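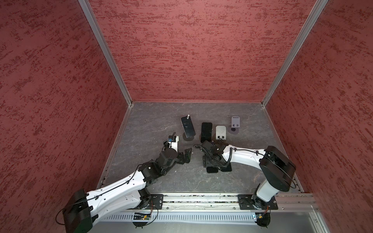 Lalach schools to test reading in home language first

Primary schools in the Lalach district will assess early reading in Humari before English from the start of next term, under a revised schedule released by the district education office on Wednesday.

The change applies to the first three years of school. Until now, children have been tested in English at the end of their first year, although most lessons at that level are given in Humari. The English test moves to the end of the third year and keeps its current format.

Under the new schedule, each child reads a short passage aloud to a teacher and then answers spoken questions on it. The sitting takes 9 minutes. Results are recorded on a single sheet held by the school and are not used to decide whether a child moves up a class.

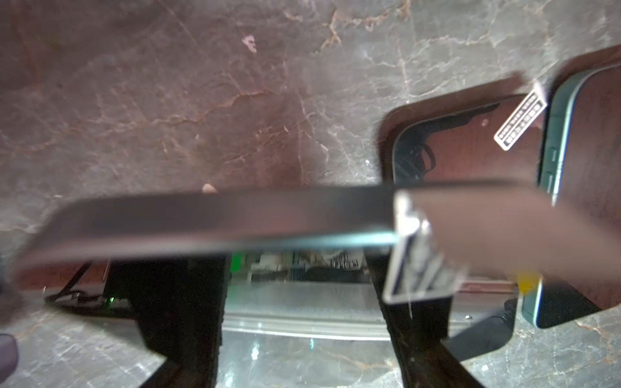 The schedule follows a trial in 40 schools, run with the Dradton teachers' college. In its report on the trial, the college found that 76 per cent of second-year pupils could read the Humari passage to the required standard. It recommended against comparing this figure with earlier English results, as the two tests measure different skills.

Printing remains the main constraint. The district has ordered 2000 copies of the graded reader that goes with the test, and schools reached by the Figueroa road will receive theirs first. Schools on the upper side of the valley will use photocopied passages until the second delivery in May.

Teachers will attend a one-day course at their nearest cluster school. The course covers timing, the marking of self-corrections and the treatment of local pronunciation, which is not to be counted as an error.

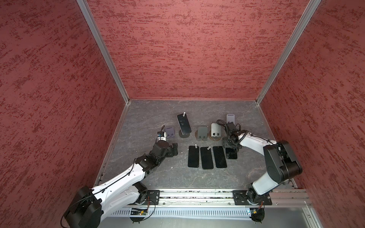 Teachers at the smaller schools have asked how the tests will be run where one person takes two classes in the same room, with one writing to the office that "the reading aloud is fine, but the other class still has to be taught while it happens". The office replied that such schools may spread the sittings over a fortnight.

Completed summary sheets are due at the district office by the last week of term.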